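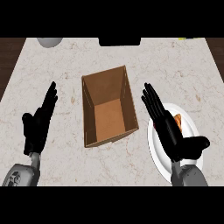
My sister-in-law won the tickets in a raffle at the dentist's, and she gave them to me because she had a thing at church and because, she said, I was the one who liked gadgets. I don't like gadgets. I own a rice cooker. But it was the Cleven open day, and there was free parking, and in Tiltdale in March you take what's going. So that's how I ended up on a folding chair in the second row with a paper cup of coffee, looking up at a screen where a pair of black hands hung over a marble counter with an empty cardboard box between them. It was all done on the computer, the young man at the front told us. The real arms were in the next room and we'd get to those after the break. First they try everything out in there, he said, pointing at the screen, where if you drop a plate you just get the plate back. The woman next to me said she'd like to live in there, and I laughed so loudly that he lost his place.

Now, the right hand was over a plate with something golden on it, and I was fairly sure it was a croissant. My neighbor said bread roll. We went back and forth on this in whispers while he explained the controls, so I missed the controls completely.

I should say that I packed boxes for a living once. Four years at Denirlow, back when they did the gift hampers, and I was good at it, too! You get so you can feel the weight of a thing before you've picked it up. My mother worked the same line before me, and she could talk the entire shift without looking down, with her hands just going on by themselves like two dogs that knew the way home. I hadn't thought about that in years, and suddenly I was thinking about it so hard my coffee went cold.

"Would anybody like to drive?" said the young man.

I want to be clear that I did not put my hand up. I was waving at a fly. But he was so pleased (I don't think he'd been expecting takers) that I couldn't bring myself to explain, and the next thing I knew I was down at the front with a pair of gloves on, the kind with wires running out of the cuffs, and everybody looking at the back of my cardigan.

"Just move the way you normally would," he said.

Well, you try it. I lifted my left hand and the black one on the screen came up after it, just a hair late, like a child copying you to be annoying. I turned my wrist and it turned its wrist. Somebody behind me said "ooh." I put my right hand down toward the plate, and I could not feel one single thing, and I went straight through where I thought the croissant was and shoved the plate nearly off the counter.

"That happens," said the young man kindly.

He reset it. Back came the plate, as promised. I missed again. He told me the program had been through this same job 4000 times and was still learning, and I suppose that was meant to cheer me up. On the third go I stopped looking at my fingers and looked at the box, the way my mother taught me to. Look where it's going, she'd say, it'll get there. And I started talking, because that was how we did it. I told the young man about the Christmas they sent us 1174 jars of the wrong mustard, and how we had to unpack the lot, and who cried and who walked out. Somewhere around the mustard I heard my neighbor start clapping.

It was in the box. A bit sideways, but in.

He asked if he could keep the recording. I said what for, and he said so it could learn from the way I'd done it, and I stood there with the gloves on, feeling a little strange. I said all right. Then I asked if it had got the talking as well, and he said no, only the hands.

"They're mostly my mother's," I told him, and he wrote that down, I have no idea why.

They gave me a Cleven tote bag and let me go first in the line for sandwiches. My neighbor had saved me a seat by the window. She still said it was a bread roll.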